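Gosetti Skimus Kicking Tee

Training / Rugby / Kicking

Rugby league and rugby union, adult and youth balls

We have wanted to stock a tee like this for years! The Skimus is a low, wide kicking tee for goal kickers who like the ball standing nearly upright, and it's the one we reach for ourselves when we head down to the field at Plurkeston for an hour of kicking. It's soft enough underfoot that catching it on the follow-through doesn't sting, and heavy enough to stay put when the wind gets up.

The base sits on a ring of short rubber studs. On grass they press in and hold, and on artificial turf they grip the surface instead of sliding over it (our old tee used to creep backward every time we set the ball down, which drove us up the wall). The cup on top has a cutout at the front so your foot meets the ball and not the rubber. 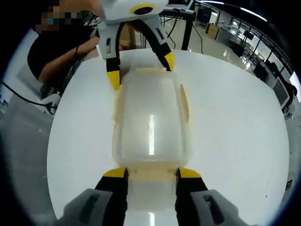 Training Catalog, page 23

Three heights come from one tee. The collar twists and clicks into place at low, middle or high, and you can change it with gloves on. Most kickers we know start in the middle and drop to low after a few sessions, once they trust their strike. If you're coming from sand or from a tall cone, go straight to high and work down - it will feel much more familiar.

For league players the lean matters too. There's a small raised line on the cup rim, and if you match the seam of the ball to it you get the same lean on every kick. It's a tiny thing and we love it! You stop fussing over the ball and get on with your run-up. Union kickers who like the ball tipped well forward can turn the tee around and use the deeper side of the cup.

The rubber is firm when new. Give it a session or two and the cup will relax a little and hold the ball better. Youth kickers with a size 4 ball may find the cup a bit roomy on the high setting, so use low or middle with the smaller ball.

Every tee comes with a wrist loop, so whoever is running it on for you has something to hang on to. The loop unclips, and you should unclip it before you kick.
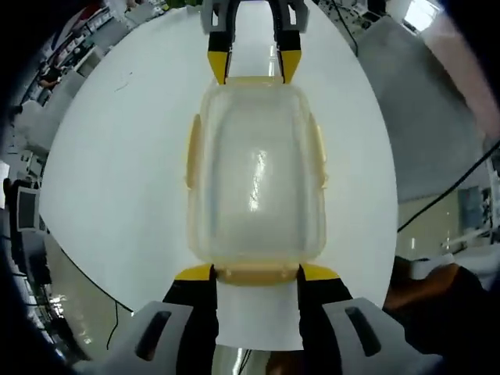

Details

Fits ball sizes 4 and 5
Height settings: 3
Material: molded rubber, with a harder rubber collar
Colors: orange, lime, navy
Wrist loop included
Returns: 60 days, used or unused, as long as the collar still clicks

Care

Rinse the studs under the tap after a muddy night and let the tee dry with the collar set to high, so the water can get out of the twist. Don't leave it on a car dashboard in summer. The cup can lose its shape in that kind of heat, and the ball will wobble afterward.

If the collar gets gritty, twist it past the high mark until it lifts off, wipe both halves with a damp cloth, and press it back down. No oil or grease, please - it makes the collar slip under the weight of the ball.

Skimus or Pan?

We also carry the Gosetti Pan, a flatter tee with one fixed height and no collar. Pick the Pan if you already kick from very low and want something that drops into a side pocket. Pick the Skimus if you're still working out your height, or if several kickers on the team share one tee. The navy Skimus is back in stock in October, and orange and lime are on the shelf now.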